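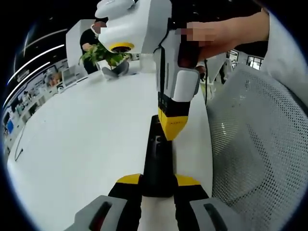
Tenants wanted (for your opinions, we can't offer you a flat)

Zalley is a small research outfit that writes about renting: who does it, what it costs them and why the boiler is always someone else's department. We are looking for 30 private tenants to take part in a study of rent rises, and of what people do when the letter lands on the mat.

Everyone in politics has a view on rent controls. Ministers have one, landlords have several, and newspaper columnists who bought their house decades ago have a fresh one each week. We would like to hear from people who pay rent.

Who we want

You rent from a private landlord or a letting agent, you are over 18, and your rent has gone up at least once while you've lived at your present address. It doesn't matter how you vote, or whether you do. If you think rent controls are a wicked idea, please apply; we are short of you.

Landlords can't take part this time. You had the last study, and some of you wrote in twice.

What you'd be doing

One interview, by phone or in person, lasting almost 59 minutes (we tried for the full hour and people started putting their coats on). After that, a short diary for 6 weeks, noting anything to do with your home and its price. Blank weeks are fine. So are rude ones, within reason -- the person typing them up has heard worse from her own agent.

What you get

£28 in shopping vouchers once the diary is in, plus bus fares if you come to us. We know what that buys in rent. Please don't work it out in the interview.

Your name, address and landlord stay out of anything we publish. The report is due in December and will be sent to every councillor in the area, several of whom may open it.

How to apply

Write to Evangelia Gavalas at Zalley by 08/09/2021, saying where you live, how long you've been there and when your rent last went up. A few lines will do. Leave a phone number and tell us when you'd like us to ring.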